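Kemus kitchen group, Saturday call, my notes

I'm typing these up from memory plus the chat log, so shout if I put words in your mouth! We started at ten and ran over, mostly my fault. Torunn Fjeld chaired, I took notes, and the Tamdale folks dialed in late.

1. Where the set stands

We have 3206 episodes in the store as of this morning. Torunn reminded us that the number we promised for the first training run was clean ones, and I had to admit the cleaning pass hasn't caught up. We all agreed to stop quoting the big number in emails until it does. (Guilty. I'll fix the wiki page too.)

2. Simulated kitchen, cluttered counter

I shared my screen for this one and we talked for a good while. The long granite counter layout is staying in. Torunn likes that the loaf of bread ends up in such different views depending on which camera you pick. Tamdale asked whether we could thin out the objects and I said please no, the clutter is what I want the policy to see! We settled on keeping the full layout for the next 1000 episodes and adding a sparse version after that.

Two views from the kitchen, both arms in the first and the gripper fingers up close in the second:

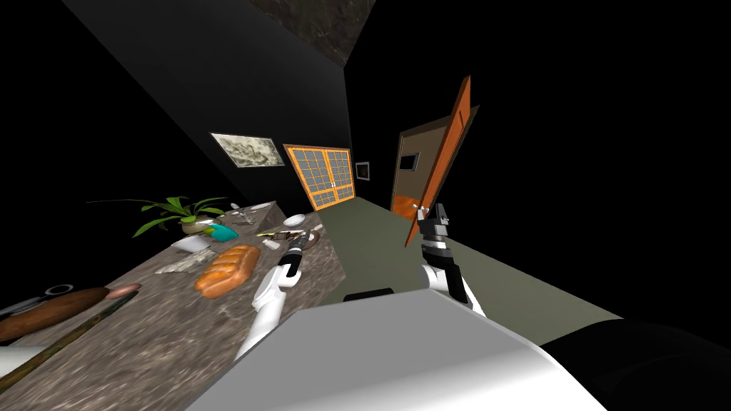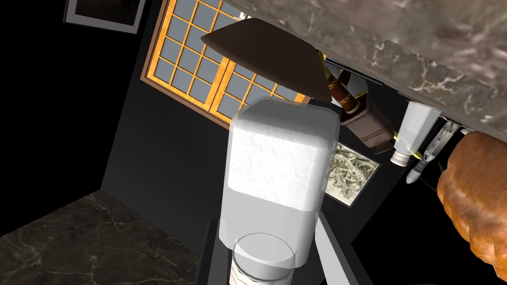 3. Camera tilt

Long back and forth. Do we level the views before training or feed them in as they come? I'm for leaving them alone, Torunn would like a leveled copy to compare against. We'll do both on a batch of 200 and look at the numbers next time. Yupanqui (our loader, for the new people) can already rotate on the fly, so it shouldn't eat much disk.

4. Labels

The Grillell labeling tool still lets you save an episode with no task sentence, and I found a whole pile of blanks. It will refuse to save them from now on. We also want one name per object. I've seen "skillet," "pan" and "frying pan" all in the same afternoon, and I wrote two of those myself. Frying pan it is.

5. To do

Me: wiki page, object name list, chase the blanks.
Torunn: leveled copy of the batch, and pick 4 held-out layouts that stay out of training.
Tamdale: draft of the sparse counter.

Next call is same time, same link. Send me agenda items before then, please, or I'll just fill it with labels again.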